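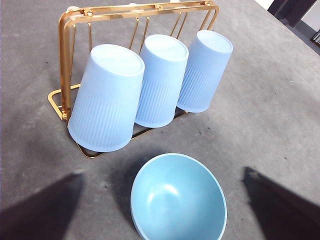 Home News Sport Business What's On Contact

Plastic cups and racks go to Mirninau break rooms

MIRNINAU — Staff at the Grevetti packing plant will be drinking from plastic cups by the end of June. Light blue tumblers, ribbed toward the rim, hung upside down on gold-colored wire racks. The paper ones are going.

The plant has ordered 700 tumblers and 226 racks, enough for its 11 break rooms plus the front office and the guest rooms across the yard. Supplier is Erka, the housewares wholesaler on the Marwat road. First boxes came in this morning shortly after eight, the rest is due before the summer shutdown.

Teun Peeters, who runs supplies at the plant, said paper cups had been costing too much and filling the bins by lunchtime.

"You'd see people take a fresh one for every coffee," he said. "Three, four a day. Then the bags split on the way out to the skip."

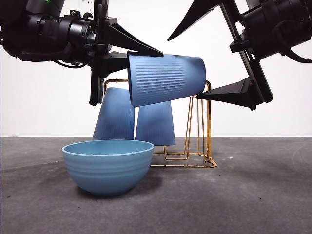
Cold drinks only for the new ones, Peeters said. Hot drinks stay in mugs, and workers can bring there own as before. Cups get rinsed at the sink and go back on the hooks, rim down. Each break room gets a wash once a week in the canteen machine as well, on the late shift.

Not everybody is keen. A notice about the change in the main break room had picked up a few handwritten comments by noon, most of them about who does the rinsing. One asked for a bigger size. Peeters said he had read them and that a second size was "a maybe" for next year.

Racks stand on the counter, no screws or wall plugs needed, so they can be moved for cleaning. Rooms with short counters will get theirs on a side table untill the new shelving is in.

The leftover paper cups — 178 sleeves at the last check — will be used up at the plant's open day and at the sports club. After that no more will be orderd.

Break rooms on the loading side get theirs first. The front office is last on the list.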